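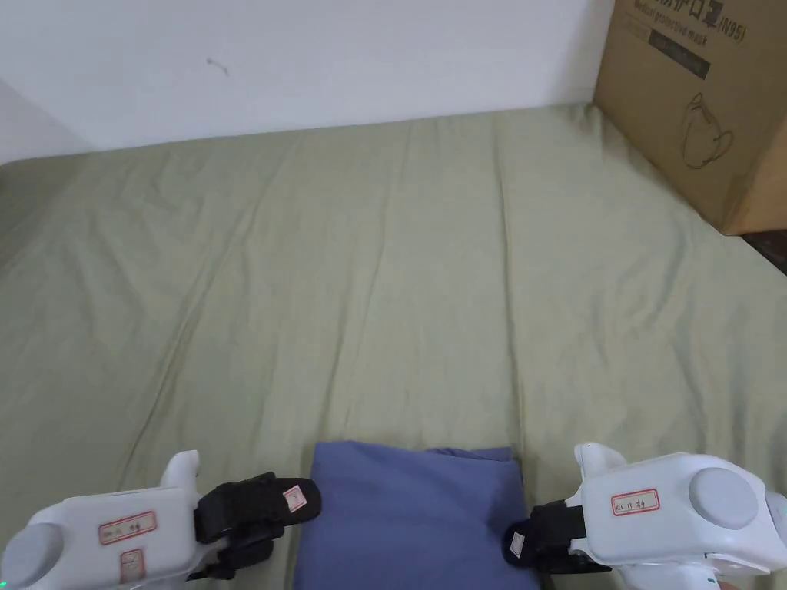

Bed Sheet Claims: Your Questions

Does a higher thread count mean a better sheet?
Not past a certain point. Some sellers count each twisted strand in a yarn separately, and the number balloons. I'd be suspicious of a 711. Feel the fabric if a store will let you.

Are Kusham's "cooling" sheets cooler?
They feel cool when you first lie down. So does most plain cotton. I slept on a set through August and kept the fan on.

What does "wrinkle-free" mean?
Usually a resin finish, and it fades with washing. Sondik says its finish lasts 70 washes but doesn't say at what temperature. Ask before you pay extra.

Will a "deep pocket" fitted sheet fit my mattress?
Measure it. There is no standard depth behind the phrase. Add any topper, then leave a couple of inches for tucking under.

Is bamboo greener than cotton?
Most "bamboo" sheets are rayon, made by dissolving the plant in chemicals. A leaf on the label tells you very little.

Do I need the Georgiou fabric conditioner?
No. It can leave a coating, and I noticed no difference after 4 loads. Use less detergent and see how that goes.

How many sets should I own?
Two per bed, or 3 if you have small kids. Bundles of six mostly help the seller.

Do you get paid for any of this?
No. I bought everything mentioned here.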